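We use cookies to remember your settings and to count visits. By continuing to browse you accept this. Accept | Settings

Call for participants: help us teach a home-built arm to handle fruit

The Brenell workshop in Biltstead is looking for seven people to join the second round of the Lobo project. Lobo is a two-finger gripper on a small arm, which members of the workshop have been building in their free evenings. The first round ended in April and we wish to start again in September 2021. You do not need to be an engineer, and you do not need to be a member.

The work is simple to explain but it asks for patience. A participant sits at the table and guides the arm by hand controls, so that it approaches a piece of fruit, closes the fingers, lifts, and puts the fruit down in another place. Each attempt is recorded by the small camera at the wrist. Later the recordings are used to train the control program, which we call Polus. From the first round we have 1,515 attempts that are good enough to keep. Most of them are with single hard fruits, and this is our weakness now. Polus has learned too little of things which are soft, or which hang together.

For this reason the second round will have more bunches of grapes, more mixed tables with a basket standing near, and more starts from a difficult angle. We have also decided to keep the table white and the light soft, as in the first round, because we want to compare the results of both rounds in a fair way. 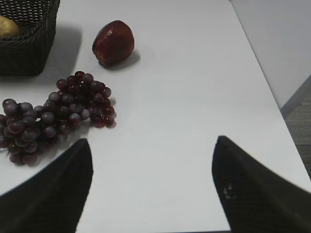 A bunch of grapes is harder than it may seem. If the fingers close in the wide part, the berries are pressed and the juice goes on the finger pads. If they close too near to the tip, the bunch turns and falls. In the first round we had 89 attempts with grapes and we kept only a small part of them. We would like the new participants to try their own ways of doing it and to tell us what they felt through the controls, also when the attempt fails. A failed attempt with a good note is useful for us.

What we ask from you

- You are 18 years or older.
- You can come for one evening in the week, for seven weeks. Each evening takes two hours with a pause.
- You can sit and look at a screen for twenty minutes without discomfort.
- You write short notes after each set, in English. Simple English is enough, mine is also not perfect.
- You tell us before the start if you have an allergy to any fruit.

Experience with radio-controlled models, sewing, watch repair or similar fine work is welcome but not a condition. Left-handed people are especially invited, as in the first round all the participants were right-handed and we suspect that Polus has taken over some of their habits.

What we offer

This is a hobby project and we cannot pay a wage. We give back the cost of local bus tickets, and there is tea and something warm to eat in the pause. After the last evening each participant may use the workshop for three months without the monthly fee, including the two 3D printers and the small lathe (for the lathe you must first do the safety introduction). If you like, your name will be listed in the build notes which we publish. You also receive a copy of your own recordings.

About recordings and safety

The wrist camera is directed at the table. Your voice is not recorded. You may ask us to delete your attempts at any time until the training begins, afterwards it is not possible to take them out of the program.

The arm is slow and its force is limited, but it is a home-built machine. There is a stop button on each side of the table. We show you how it works on the first evening, before you touch anything else. Long hair must be tied back, and scarves and loose bracelets stay in the cloakroom.

How to apply

Please write a short letter or leave a note in the Lobo box at the workshop door. Tell us which evenings are possible for you, which hand you write with, and in a few sentences why you are interested. A CV is not needed. We answer every letter, but it can take up to two weeks. If more people apply than we have places, we will keep a waiting list for the round after this one.

The workshop is on the ground floor and the entrance has no steps. If you need a different chair or a lower table, please mention it in your letter and we will prepare it before you come.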